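22 May 2020

To: Tracey Whiteley, Heywood Fund
From: Anayeli Ibarra, Drurstead Herb Project
Re: Spring progress report, lemon balm and elderberry trial

Hi Tracey,

You asked for something shorter than last time and with fewer Latin names, so I'm going to do my best. Melissa officinalis is lemon balm, Sambucus is elder, and I think I can get through the rest in English.

First, the plants. We set out 400 lemon balm plugs in the lower beds and they've taken beautifully. I was worried about the heavy soil down there (you may remember me going on about it on the phone), but Clive Dunmore dug in two loads of leaf mold over the winter and the drainage is so much better than it was. We lost a few plugs at the north end where the slugs got in, and I've filled the gaps with divisions from the old clump by the gate. Those are a slightly different strain, with a rounder leaf, so I've put tags on them and they'll be kept out of the trial harvest. They can go in the tea for the open day, if there is an open day.

The elders are slower, as elders are. We have 50 of them along the east hedge and they're about knee high and leafing out well. You won't see berries worth picking this year and I don't want anybody at Heywood to expect them. What we can do this season is flowers off the older trees at the top of the lane, and Roland Parsons has kindly said we can pick from his side of the fence too. He wants a bottle of cordial for it, and that seems like a fair rent!

Now the drying, where most of your money went. The plan was always to dry slowly and in the dark, with air moving over the leaf the whole time. Lemon balm is fussy. It bruises if you look at it wrong, goes black at the edges, and loses that lovely lemony smell long before it loses its color, so you can have a jar of leaf that looks perfect and smells like hay. Last year we lost a whole cutting that way and I still get cross thinking about it. This year I ran three small test batches off the early growth. The first was too thick on the racks. The second was better. The third, at a single layer and with the fan on low all night, came out green and crisp and smelling exactly the way it should, and I ran around making everyone stick their nose in the jar.

The dryer itself is the Cunora cabinet we talked about in the application. It arrived late and missing one shelf bracket, and Clive made a new one out of scrap before I'd even finished writing the complaint. I have sent the complaint anyway.

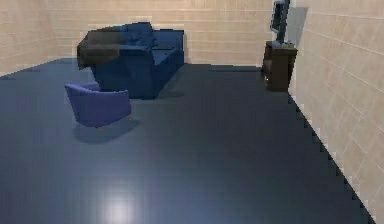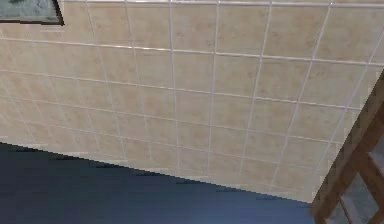
On temperature, I've settled on a ceiling of 45 degrees Celsius for leaf and I'm trying hard to stay well under it. I know some growers go hotter to get things through faster, and for roots I probably would as well, but with lemon balm you're really just cooking off the part people want. The elderflower will be done cooler still, on paper, and shaken every morning to get the bugs and the pollen dust out. That's fiddly work but I love it. The whole place smells like a wedding.

Records are better than they were, and I'd like some credit for that! Every batch now has a card with the bed, the time of cutting, the weather, the weight going in and the weight coming out. Cyril Oakley keys them into the spreadsheet when he's by, and he has started writing stern little notes to me in the comments column when I forget the weight going in. Two of the early cards are missing that figure and I can't get it back, so those batches will show up in the table as incomplete. I'd rather leave a hole than guess.

Money. We are a little under on plants and a little over on packaging. The amber jars went up in price between the quote and the order, and I switched to Usine for the lids after the first supplier stopped answering. The lids are good, a proper tight fit, and I'd use them again. I haven't touched the contingency. I'd like your okay to move what's left from the plant line over to lab testing – I'll send a separate note with the amounts so you can just sign the one page.

Why testing? Well, the two herb shops that said they'd take our leaf both want to know what's in it, and fair enough. I can tell them it's the right plant and that nothing was sprayed on it, but I can't tell them how much rosmarinic acid it has (sorry, that's the one hard word, it's the compound most people ask about in lemon balm). I also want to be careful with the labels. I've had a few people ask lately whether balm tea or elderberry syrup will keep them from getting sick, what with everything going on, and my answer is that we grow it, we dry it nicely, it makes a pleasant cup, and they should talk to their doctor. Our labels will say what the plant is, when it was cut and how to brew it. No health claims at all. I've also put a line in the handout about raw elderberries, which can make you pretty ill if they're not cooked, and the stems and leaves are worse.

The workshops, as you'd guess, have stopped. We had nine people signed up for the spring one on making infused oils and I've written to all of them. Most said they'd wait. I refunded the rest. I'm hoping to try a small one outdoors in August, just walking the beds and talking about harvesting, with everyone bringing their own snips. If that can't happen I'll write up the session as a printed booklet and mail it, so the money still gets used for teaching.

What's next: the first main cut of balm, as soon as it's shooting up and before the flower buds show. Then elderflower, then a second cut if the weather is kind. Clive wants to net the top bed against the pigeons and I keep saying lemon balm isn't what pigeons eat, but he's seen something up there and won't be told.

Two things I need from you, when you get a minute. One is the okay on the testing money. The other is whether the end report still has to go on the long form, or whether a letter like this plus the batch table would do. I'd much prefer the letter.

I'll put a jar of batch three in the mail for you. Keep the lid on tight and keep it out of the light.

All the best,
Anayeli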